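Week 8: Good practice at the collection bench
Unit notes, Banafsheh Kordestani

Okay, so last week we got through the dull half (risk registers, who signs what) and this week I get to talk about the bit I love, which is how you behave once you're standing at a table with a gripper in each hand. If you missed the risk register stuff, the slides are up, and yes, it's on the assignment.

A quick word on where these rules come from. Some are straight out of our lab manual, some I picked up on the Flekon project, and a couple are just me being fussy after reviewing 653 recordings one winter. I've tried to say which is which. When you're on placement, the site's own rules beat mine every time.

1. Set the table before you pick anything up

Trays go down first, square to the table if you can manage it, with clear space between them. Then put tape on the floor at the table corners so that when somebody bumps it (somebody will!) you can shove it back to where it was. This one is in the manual. Write the layout name on your run sheet before the first take, and if you change the layout, change the name. At Flekon we had two layouts both called "trays B" and I'm still a bit cranky about it.

2. Know where your cables go

Hand-held grippers are light enough that you forget they're tethered. Before each run, move both hands through the whole reach you'll need, left and right, and watch what the cables do. They should fall away towards you and off the near side of the table, clear of the cells and clear of whatever you're placing. Have a look at the floor too. A loop lying on carpet is easy to step into when your eyes are on the jaws, so tuck it under the table or tape it down before you start.

Have a go at reading this next setup with rules 1 and 2 in mind and jot down what you'd tidy before recording. We'll compare lists in the tute, and I'd like you to argue about the floor in particular. 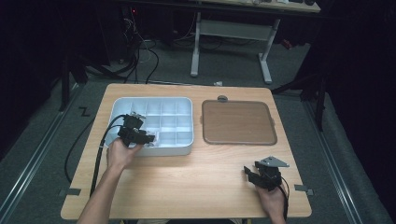
3. Sleeves, rings, lanyards

Bare forearms or a snug sleeve, please. Rings and watches off, lanyard in your pocket. The manual only says "no loose clothing", which leaves a lot of room for creative interpretation, so this is my stricter version and it's the one I mark against.

4. Come in from above

When you're working into a compartment tray, line up over the cell, go down, let go, come straight back up. Dragging the jaws sideways across the walls can shift the whole tray, and then every take after it is slightly off and you won't notice until you're home with a cup of tea looking at the footage. If the tray does move, stop, reset it, and start a fresh take. Don't nudge it back mid-run and hope!

Keep the idle hand parked to its own side. It doesn't need to be frozen, just out of the way of the one doing the work.

5. Log the bad ones

I can't say this loudly enough. A dropped part or a snagged cable still gets a line on the sheet, with the take number and a few words on what went wrong. The Cadum set we'll use in September has more than 3510 takes in it, and the most useful column by a mile is the one marked "notes". Please don't write "fine" in there. Fine how?

6. Stopping

Anyone in the room can call stop, including the person who wandered in looking for a chair. Grippers go down on the table, hands come off, then we talk. No finishing the last cell first.

For next time

Read section 2 of the manual and bring your marked-up setup notes (handwritten is great, I don't need it typed). Run sheets for the practical are due 30 April 2018, in the tray outside my office or uploaded, whichever suits. If you're in the Atau group, check your bench booking, as I've had to swap a few of you over.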